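July 15, 2022

Spent the morning on the bin area. The gray bin is staying on the pale wood worktop for now. I tried the low Praria stand first, but the rim sat too close to the floor and reaching in got old fast, so the stand went back to storage.

Went through the box of small items left over from February. 174 pieces on the old list, 20 of them with no label. Wrote new tags for those and put the list in the binder. Soft items are bagged apart from the hard ones – the Tultex shirts take up a whole bag and should really live somewhere else.

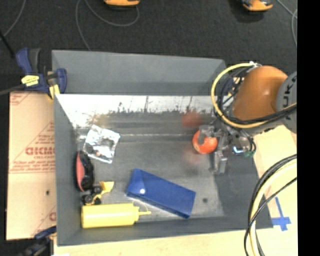

Round items are still the nuisance. Anything that rolls ends up against a wall of the bin, and then we all get in the habit of setting it back in the same spot. New rule on the card: start balls away from the walls, and change the spot every 3 turns. I taped the card inside the cabinet door.

Carpet needs vacuuming along the table side. Foam crumbs again, from the Trutix packing.

Still to do:
Order a second bin, same gray, from Kariuki (item 498 in their list).
Wipe the bin floor before the next round.
Find the lid for the tag box – it was on the shelf yesterday.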